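Benamis bench, March
Disassembly project, CPU station, notebook 4

Start 9:40. Same arm, same gripper, fingers re-shimmed after last session. The left finger had been closing late and dragging parts sideways. Checked with feeler stock against the bench stop: both fingers now reach center together as far as I can measure with what we have. Torque on the finger screws rechecked and marked with paint pen.

Teleop software is Baltley, current branch. Did not merge the new filter. Two people on the team want it and I want one more clean day of data without it, so that we can compare. Argument goes to the next meeting.

Work piece for this term is a desktop computer with the board left in the case. The loose board we used in the fall was too easy. It sat flat, you could come at it from any side, and the numbers looked better than they should have. With the case walls and the drive cage in the way, the wrist has far fewer poses that reach the socket, and most of the planning time goes into the approach.

Task as written in the Malik rules draft: open lever, raise load plate, lift CPU, place in tray. Reverse for install. Either direction counts as one cycle. Lever and load plate can be done by hand for now with a time penalty. We are taking the penalty. The lever end is thin and the finger pads slip off it.

Grip notes. Pinch only on the edges of the package. Keep pads off the contact side. Close at the low force setting and hold one second before any lift. Lift straight up at least one package thickness before any lateral move. If the chip tilts in the fingers, stop, set it down, regrip. Do not try to correct tilt with the wrist over the socket.

Wrist camera, socket open and socket occupied:
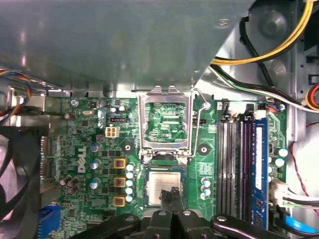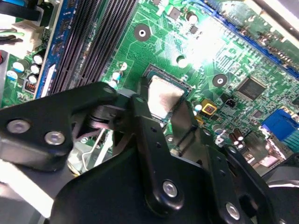
Lighting needs a decision. The bench lamp puts glare on the board at some wrist angles, and the pin 1 corner mark is hard to pick out for whoever is driving. Tried the lamp lower and behind the operator. Better at steep angles, worse straight down. A diffuser is the obvious fix. There is tracing film in the drawer under the plotter. If that does not work, fix the exposure by hand and log the value in the run header so the runs can be compared.

Camera is set to 4 frames per second for the log, full rate for the driver. The log rate is fine for review but too slow to see the moment of release. Raise it if disk space allows. Disk currently holds 1,238 clips across all operators, of which 704 are labeled. Labeling is behind and will stay behind until the end of midterms.

Cycle log, this session:

Run A. Install. Aborted at approach, wrist limit. Operator came in too low. Re-homed.
Run B. Install. Good grip, rotation off by a few degrees, backed out and regripped. Completed.
Run C. Remove. Completed, slow.
Run D. Remove. Chip came up with a slight tilt. Set down, regripped, completed.
Run E. Install. Completed. Best run of the session, no regrip.

Five runs is not enough to say anything about the shims. Target for the report is more than 200 cycles, spread over all operators, so we need longer sessions or more of them. I would take more sessions. Driving accuracy drops off after an hour and the last runs of a long day mostly teach us about tired people.

Contact inspection after Run E under the bench magnifier: no new marks on the package, socket looks the same as the reference photos in the Didness folder. Keep doing this at the end of every session and write it down even when there is nothing to report. In February we had three sessions with no entry and could not tell when a bent contact had happened.

Wrist limit problem: Run A is the second time for this one. The software lets you drive right up to the joint limit with no warning, then faults. Want a soft warning 10 degrees out, audible. Ticket opened. Until then, new operators start from the saved high pose, fingers open, and come down on the vertical axis only.

To do
Diffuser test, two wrist angles, same exposure
Soft limit warning
Second set of finger pads, thinner rubber, keep the old ones bagged and labeled
Ask for the scoring sheet for partial cycles, draft is unclear on regrips
Print tray insert again, pocket is tight on one side

Stopped 11:55. Arm parked, air off, key back in the cabinet.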